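Mar 16, 2024

Since December I have been learning to teach a robot with my own hands, and I promised some friends from the Ikereck meetup that I would write down how it goes. My English is slow, so this post also took two evenings.

We work with two arms on one table. I do not program any movement. I hold two handles, one for each arm, and the arms copy what my wrists are doing. Everything is recorded, and later a model is trained on the recordings. At Kedari, where I do this three evenings each week, we call one recording a "take". My counter says 623 takes this morning, of which I would be proud of maybe the half.

The first weeks were only rigid things. A cup goes on a plate, a block goes in a tray. I became quite good and I thought, fine, I have the hands for it. Then we started with cloth and bags, and I was again a beginner.

The trouble with a bag is that it has no shape of its own. When I pinch one edge and pull, the other side comes along, or it folds under, and the opening I was looking at is now closed. At home I would feel this in the fingers. With the handles I feel almost nothing, so my eyes must do all the work. I learned to take a fold with the left gripper first, pull it until the fabric is tight, and only then bring the right one near the opening.
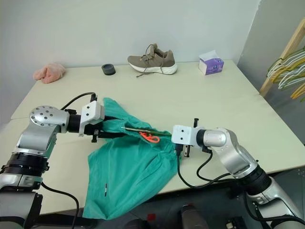
It is very tempting to hurry at this point. My colleague told me in the first week that the robot learns my hesitation also, and I laughed, but he was right. If I stop in the air for 4 seconds to think, the trained model stops in the air too, with nothing to think about. So now I plan the whole take before I touch the handles. I even say it quietly to myself: left pinch, pull, right closer, wait, grab.

The opposite mistake is to be too smooth. For some time I deleted every take where the fabric slipped out. Then the trained model dropped the fabric once and had no idea what to do next, it just continued to lift air. Now I keep the slips, if I recover from them in a calm way. The people at Dotley wrote a short note about this which helped me, and I wish I had read it before December.

Small habits which I can recommend:

- Put your elbows on something. My shoulders were sore for two weeks before I lowered the chair.
- Change the starting position of the bag each time, also the ugly positions.
- Check where the cables lie before you cross the arms.
- Stop when you get angry at the fabric.

Next I would like to try laces, which everybody says is worse. I still have to repeat a batch of towel takes before that, as I had the wrist colour settings wrong and noticed it only after an hour.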